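Aprender a vivir en un piso pequeño

En mayo se cumplieron dos años desde que me mudé a Stullton, y desde entonces vivo en un piso de 35 metros cuadrados. Antes vivía en una casa con jardín y con un garaje donde se podía guardar todo, también las cosas que ya no servían. Quiero escribir un poco sobre este cambio. Pido perdón si alguna frase suena rara, mi español todavía está en construcción.

Lo primero que aprendí es que los libros pesan más de lo que uno recuerda. Llegué con once cajas y en la nueva habitación entraban cuatro. Los otros los vendí en una librería de segunda mano que se llama Brabec, cerca de la estación. El dueño miraba cada libro con mucha calma y me ofrecía muy poco dinero. Al final recibí menos de lo que me costó el taxi, pero volví varias veces para comprar, lo cual es un error conocido.

Lo segundo fue la cocina. Yo soy una persona que cocina para seis aunque coma sola. Mi amiga Saranya Kandasamy me enseñó a hacer lentejas en una cantidad normal, con comino y hojas de curry, y a congelar solamente una ración. Ahora tengo una olla mediana, una sartén y un cuchillo bueno. Echo de menos la cazuela grande de mi madre, que se quedó con mi hermano.

La mesa fue la decisión más difícil. Estuve semanas comparando medidas y colores. Al final elegí la madera clara, porque mi ventana da al norte y en invierno la luz se va a las cuatro de la tarde.

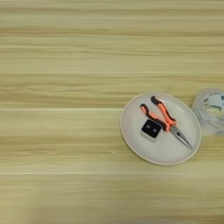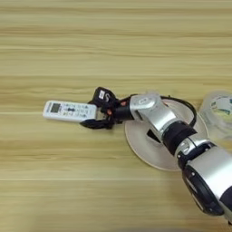 Madera clara, un plato blanco en la primera foto y un mando blanco en la segunda.

También tuve que aprender a decir que no a los regalos. Esto me costó mucho, en mi familia rechazar un regalo es casi una ofensa. Mi tía me quería mandar un juego de café completo, con bandeja, y le tuve que explicar por teléfono que no había un sitio para él. Estuvo callada un momento y después me preguntó si por lo menos tenía una silla para ella. Le dije que sí, que tenía dos.

Hay cosas que no me gustan. La ropa tarda mucho en secarse, se oye la radio del vecino y cuando frío pescado toda la habitación huele hasta el día siguiente. El armario del pasillo sigue lleno de papeles que no he mirado. Pero limpio todo en una mañana y encuentro las llaves siempre.

Para el próximo invierno quiero coser unas cortinas más gruesas. Saranya tiene una máquina y me ha prometido prestármela, si antes aprendo a enhebrarla sin llamarla cada cinco minutos.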